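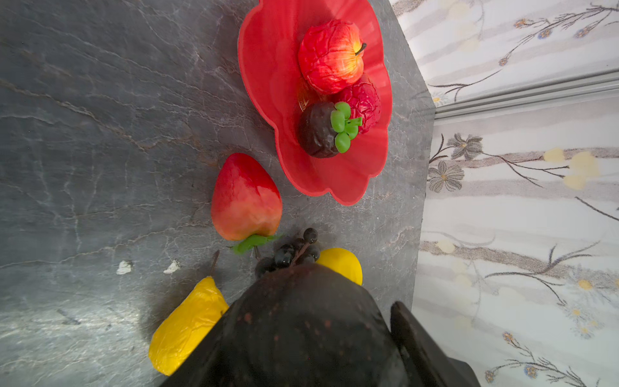 2 min read

Religion and Power, Unit 14: Who Gets to Call It a Schism?
Notes by Shu-fen Kan

Textbooks like to date the split between Rome and Constantinople to 1054. I don't trust the date. The excommunications that year named a few people, and the pope who had sent the legates was already dead. Plenty of Christians went on as before.

Chalcedon, in 451, has a better claim to a lasting break, though Czarnecka (reader, p. 102) makes it sound far too sudden. Read her with Mei-kuen Cheng's reply and ask who kept the records each of them uses. 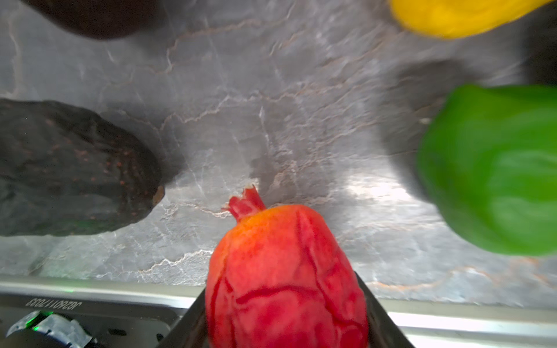 For the June seminar

Bring one source that calls the other side schismatic. Mark each claim the writer could not have known firsthand.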